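Minutes, gripper comparison meeting
Saturday, back room, coffee supplied by the Bolura people (thank you!)

I'm taking minutes again, so you get them my way. If I got something wrong, write it on the printout by the kettle and I'll fix it before the next one.

1. Last time's minutes
Approved, with one correction. I wrote that the Cakholm controller dropped its connection during the mug test. It was the Zositz one. Sorry, Cakholm!

2. Where the dish rack trials stand
We're up to 927 logged attempts across both grippers, and we want 1,364 before we let ourselves pick a favorite. That felt like a long way off to most of the room, and there was some grumbling about whether the last few hundred will change anybody's mind. I said I'd rather finish, mostly because we swapped fingertips partway through and the early Stüber runs can't be compared with the later ones. We agreed to keep the target and grumble privately.

The task stays as it was: pick a plate off the tiles, get it upright, put it in a slot of the rack. A plate lying flat is still the hard part. Both grippers need to get a fingertip under the rim, and on tile there's very little to work with. The Bolura side wants to try a thinner tip. The Stüber side (okay, that's me and one other) thinks the approach angle matters more, and that we keep coming in too steep.

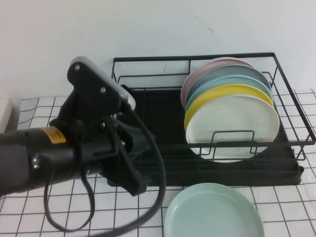 We went back and forth on this for a good while and settled on trying both, one at a time, so we can tell which change did what. Thinner tip first, same angle as now. Then the old tip with a shallower approach. Each one gets 40 attempts, and no fiddling with the grip force in between, please. I know who I'm looking at.

3. Cables
Long discussion, longer than it deserved. The worry is slack catching on the rack when the wrist turns. One side wants clips all the way along the arm, the other says clips pull tight at full reach and then you've traded one problem for a worse one. We'll try a single clip near the wrist and leave a generous loop, then run the arm through its full reach slowly with somebody's hand on the stop button.

4. Cameras
The fixed camera bends the grout lines pretty badly toward the sides, and the calibration we have is from before the mount got bumped. I'll redo it. There was a request for a second camera on the wrist. I like the idea but the Zositz controller is already struggling with one video stream, so it's parked until we've tried two streams on the Cakholm box.

5. Scoring
We still can't agree on what to call a plate that ends up in the rack but leaning across two slots. For now it's a partial, logged in its own column. Drops and timeouts are both failures, same as before.

6. To do
Thinner fingertip: Bolura side
Wrist clip and reach check: whoever opens up
Camera calibration: me
Two-stream test on the Cakholm controller: still needs a taker

Next meeting is the same room at 9, and please bring back the small hex keys if you took them home.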